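4.2 Linen loss and the arithmetic of the missing pillowcase

Hotels do not wear out their linen so much as mislay it. The managers we spoke to were fond of the phrase "end of life", which suggests a sheet passing away peacefully after long service. The stock books tell a less dignified story. Of the 2,986 pieces written off by the Brerncombe group during the study, most had never been near retirement. They had gone out of the door on a laundry trolley and had not come home.

Our method was dull and, we hope, sound. Kamath and Retamal followed the linen of 13 properties through the wash cycle, marking each piece with a stitched code in the hem. Counts were taken at the linen room, at the laundry dock and again on return. Staff were told what the codes were for, which probably made them more honest than usual for the first fortnight and no different after that.
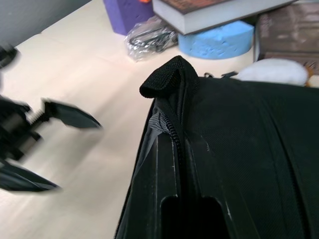 Pillowcases vanished fastest, at more than twice the rate of flat sheets. Two explanations were offered by housekeeping staff. The first was that guests take them, which every hotel believes and none can prove. The second was that they travel inside duvet covers, get washed, dried and pressed there, and are later found by another hotel. The second did far better under testing. When Bayram asked the laundry at Brorkville to turn every cover inside out for a month, pillowcases reappeared in such numbers that the linen room ran short of shelves. The laundry has asked not to repeat the exercise.

Fitted sheets behaved differently. They seldom went missing and were more often demoted. A sheet with tired elastic becomes a dust cover, then a floor cloth, then something kept under a sink, and at no stage does anyone tell the stock book. Öztürkmen (see Section 3) calls this "downward drift", and we have kept his term for want of a ruder one.

Figure 6. A tabletop with a black laptop bag, a white mouse, books and foam blocks, between two robot grippers.
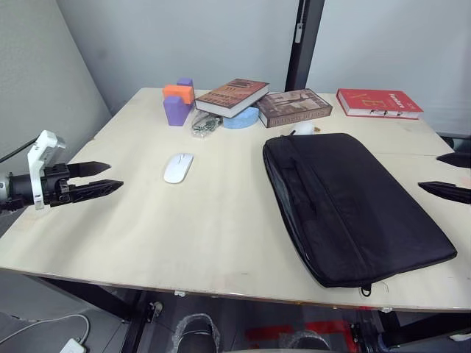
The choice of contract mattered less than the sales literature would suggest. Dalis and Arnaud both weigh linen in and out, and both treat matching weights as proof that the same linen has come back. A bath sheet and several pillowcases are, on the scales, close friends. In-house laundries did slightly better, though only at the 4 sites where the person counting was also the person who had to make the beds.

Çetinkaya has argued that a full count on return would cost more than the linen it saved. On our figures he is right for flannels and wrong for everything larger. Section 4.3 takes up the matter of bath mats, for which the records were kept in pencil.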